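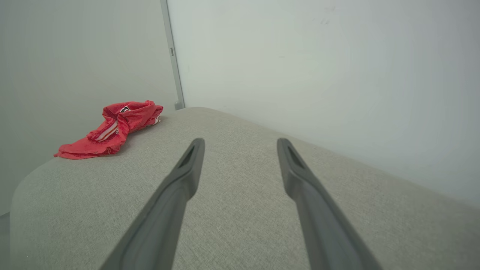

Equipment planning for garment-handling robots

Equipment planning for garment-handling robots covers the choosing, costing and scheduling of gear for robots that pick up, sort or fold clothing. It is a lively corner of automation budgeting, and a surprisingly rewarding one, as small purchases often shape the work more than the arm does.

Background

Clothing is one of the most interesting things a robot can be asked to handle. A box keeps its shape between one attempt and the next, but a jersey bunched up on a cushion can settle in endless ways, with its hem, sleeves and tags ending up almost anywhere. Early buyers tended to put nearly all their money into the arm and leave the rest to be sorted out later. Current practice spreads the spending across the gripper, the wrist camera, the work surface, spare parts and the hours needed to set everything up.

Grippers and fingers

Two-fingered grippers are a common starting point. Fingers are treated as consumables in most plans, especially those with a soft or rubbery covering, and are budgeted separately from the gripper body. The Jernham workshop, which runs a small clothes-sorting project called Fatberg (named for the look of its first laundry pile), keeps 8 spare fingers on the shelf and reorders in May. Its buyers favour fingers that can be swapped with ordinary hand tools, even at a higher unit price.

Opening width deserves attention too. A gripper that opens wide can gather a good handful of thin athletic fabric, while a narrower one suits collars and hems. Some groups buy two sets of fingers for the one gripper – a far cheaper route than buying a second arm.

Cameras

A small camera mounted at the wrist travels with the gripper and gives a close view of the cloth. Planners allow for the camera itself, a bracket, a cable long enough for the full reach of the arm and at least one spare cable. The cable is the line most often forgotten! Lighting belongs under the same heading, and soft, even light is usually preferred over a single bright lamp.

Work surfaces

Many projects practise on furniture as well as on benches. Upholstered seating has rounded edges and some give, and light grey fabric makes a bright red shirt easy to pick out. Darker clothes need a different background, so a sensible budget includes a few covers in contrasting colours. Second-hand furniture does the job nicely and leaves more for the gripper.

Sample budget

The Fatberg project's first-year plan is a handy model for a small group that already has an arm:

Gripper fingers and fasteners: $670
Camera bracket, cables and lighting: $500
Set-up and testing: 2 weeks

Garments were donated and sit outside the plan.

Scheduling and suppliers

Delivery times vary more than prices do. Jernham orders its brackets from Enden, a metalworking shop, and its moulded finger covers from Stan, and places both orders before booking any set-up time. Trial periods are well worth asking for, ideally with the buyer's own clothing.

See also

Robot end effectors
Textile sorting
Total cost of ownership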